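Notes for the Hilgate talk – speaker copy

Slide 1. Title

Say who I am and where I work. Say that I run the recording side of the Trallamness project, which means I spend more time with the people doing the demonstrations than with the robots that learn from them. The talk is forty minutes with questions. I will take short ones as we go and hold the long ones.

Slide 2. What we were asked to do

Trallamness was set up to get a two-armed robot to do light kitchen and stockroom work. Folding bags, putting lids on tubs, moving things from one shelf to another. The plan was 2000 demonstrations before anyone trained anything. We finished the first round with 1361 usable ones. I will come back to the word usable, because most of this talk is about it.

Pause here. Ask how many people in the room have operated a robot arm by remote control. If it's more than half, skip slide 3.

Slide 3. Three ways to show a robot a task

First way: you take hold of the robot's arm and move it. The motors go slack, you push the arm through the motion, and it records its own joint positions. It's easy to explain to a new person. It is tiring after an hour, and your own body is in the way of the cameras the whole time.

Second way: remote control. You sit at a pair of small leader arms, or hold a pair of controllers, and the robot copies you. The data is clean because the robot really did the thing. It is slow. Our operators took several times as long to put a lid on through the leader arms as they did with their own hands, and you can see the hesitation in the recordings.

Third way: leave the robot out of it. You hold grippers with the same kind of fingers the robot has, you do the task yourself, and you work out afterward where the grippers were. The robot sees the result later.

We used all three. We started with the leader arms from Stosa and moved most of the work to hand-held grippers in September.

Slide 4. Why we moved

Keep this one brief. Cost of a seat: one robot serves one operator, and when the robot is down the operator goes home. With hand-held grippers we could have two people recording in two rooms on the same afternoon. Also, the robot weighs a lot and the stockroom is up a flight of stairs.

What we lost: any feeling for whether the robot could do what the person did. People reach behind themselves. They bend their wrists to angles the arm can't match. Of the demonstrations we threw out, 148 were thrown out for that reason alone – the task was done perfectly well and the arm had no way to follow it.

Slide 5. Holding the grippers

Most of the questions after the last version of this talk were about how people sit and hold the things, so there is more on it now.

We record from head height as well as from the grippers. The head view is the one I check first. It tells me whether both hands are in sight, whether the fingers are visible or hidden behind the operator's knuckles, and whether the markers are facing somewhere useful. The markers are the black-and-white coded squares. If a camera can see one and its size is known, you can get the position and angle of the gripper from it. If the operator rolls a wrist and the marker turns away, you are guessing until it comes back.

A flat marker has one good side. A cube gives you more than one face to work with, so it survives more wrist movement.

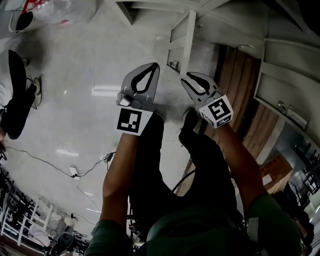

Radosław Nowakowski wrote in the comments on the draft that I was making too much of the markers: in his view a lost marker for half a second is a small problem you can smooth over, and a bad grasp that got labeled as a good one will cost you a week. He would put the slide on grasp labels first and cut this one in half.

I have left the order as it was. He is right about the labels, and I say so on slide 7. But half a second is long when the whole lid task takes four, and the gap tends to fall right at the moment of contact, when the wrist is turning. Smoothing over that part removes the bit we wanted the robot to learn.

Things to tell operators, read out from the card:

Keep both grippers where your head can see them, even when only one is working.
Open and close the fingers all the way at the start of each take.
Look at what you are doing. Don't look at the screen.
If you drop something, finish the take anyway and mark it.
Move at the speed you would use with a full cup of coffee in your hand.

The last one did more for our numbers than any change in software. Before we said it, people moved at their normal speed and the playback on the arm was jerky. When we told them to go slow, they went so slow that they stopped in the middle of motions, and the robot learned to stop in the middle of motions. Coffee speed was Haddad's phrase and it stuck.

Slide 6. Playback clip

Two minutes. The first half is an operator on the leader arms, the second half is the same task with the hand-held grippers replayed on the robot. Don't talk over the first half. During the second half, point out the left arm waiting. The operator was waiting too. He was reading the label on the tub.

If the video doesn't play, go straight to slide 7 and describe it in a sentence.

Slide 7. What counts as usable

Our first rule was that a take was good if the task got done. That let in a lot of takes where the lid was pressed down with the side of the gripper, or the bag was pinned against the table with a forearm. It got done. A robot trained on that presses things with the side of its gripper.

The second rule was stricter: task done, fingers only, both grippers tracked from start to end, no part of the operator's body touching the objects. We lost a lot of takes and had to explain it to the people who had recorded them.

The third rule is what we use now. Same as the second, but failed takes are kept in a separate set if the operator recovers. Someone misses the lid, backs off, tries again and gets it. Those turned out to be worth having. Before we included them, the robot would miss by a finger's width and carry on as if it were holding the lid.

Mention Radosław's point here about labels. Each take is labeled by someone other than the person who recorded it. When the same person did both, almost everything was marked good.

Slide 8. People

An operator can do two hours of good recording in a morning and maybe one more after lunch. After that the wrists go and the takes get sloppy. Change the task every half hour. Let them sit, stand or kneel as they like, so long as the height gets written down, because a seated take and a standing take look quite different from the head.

We paid by the hour. For two weeks we tried paying by the take, and I would ask you not to do that.

Left-handed operators: get some. Our first robot reached for everything with its right arm.

Slide 9. Where it stands

The lid task works most of the time on tubs it has seen. On new tubs it depends on the rim. Shelf to shelf is fine. Bag folding does not work yet, by any of the three methods, and my own view is that the fingers are wrong for it.

Second round has the same target, 2000, under the third rule from the start. Roughly a quarter will be on the leader arms, for tasks where the limits of the arm matter, and the rest hand-held.

Slide 10. Questions

Ones I expect:

Is the data available? Not yet. Ask me by email.
Could you do it with bare hands and no grippers? We tried for a few days. Working out where the fingertips were took longer than the recording.
How long to train an operator? A morning for the grippers, two or three days for the leader arms.

Leave the card with the five instructions on the table by the door. Bring the tubs back this time.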